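How to pack a kitchen in one evening

I've moved house four times now, and the kitchen is always the bit I dread. Last November I finally got it down to one evening, so I thought I'd write up how I did it (mostly so I can find it again next time!).

Start with the things you never use. Fish kettle, cake tins, the fondue set from Auntie. Tape up the bottom of each box twice and keep the heavy stuff in small ones. I filled 17 boxes in all, and the only one that split was the big one I'd stuffed with tins.

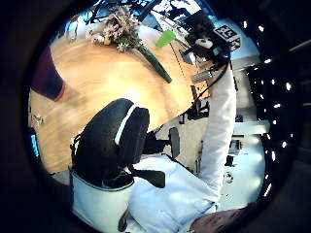 Plates go in on their edges, like records, with a sheet of paper between each. Glasses get a sock each. Write the room on two sides of the box, never the lid, or you'll be unstacking the lot to read it.

Leave out the kettle, two mugs, a sharp knife and the washing-up liquid. They travel in the car with you, on the front seat if need be. My friend Kiran puts hers in the washing-up bowl and I've copied her ever since.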